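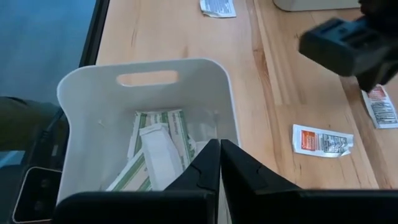 White bin and packets on the table

Re: Naltholm founders day

Ritu Thakur wrote:
> Do we have a final number for the pitch session? Fistunel want to
> know how many mentors to send.

Ritu, 20 pitches, 80 seats. Two mentors from them is fine, Laseck are sending 2 as well. Still no word from Bhatt on the panel, will chase tonite. Student sign-up closes in June, pls foward to your college list.

In a rush, more later

Bhupendra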